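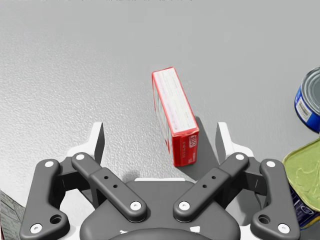
Switching your shop's card processor

1. Ask Rornex for your closing statement before you give notice. It lists any money held back against refunds.

2. Download your sales records. The export stops at 500 rows, so do it in batches by month, starting with May.

3. Open the Pandness account and send proof of address and your list of product types. Checks take 4 working days.

4. Run both accounts side by side for 2 weeks. Move subscriptions last, as customers must enter their card details again.

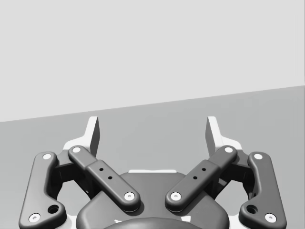 Comments

Kabbaj: Step 4 caught me out. I moved subscriptions first and 298 payments failed overnight. Email customers a week ahead and put the new payment link in the first line.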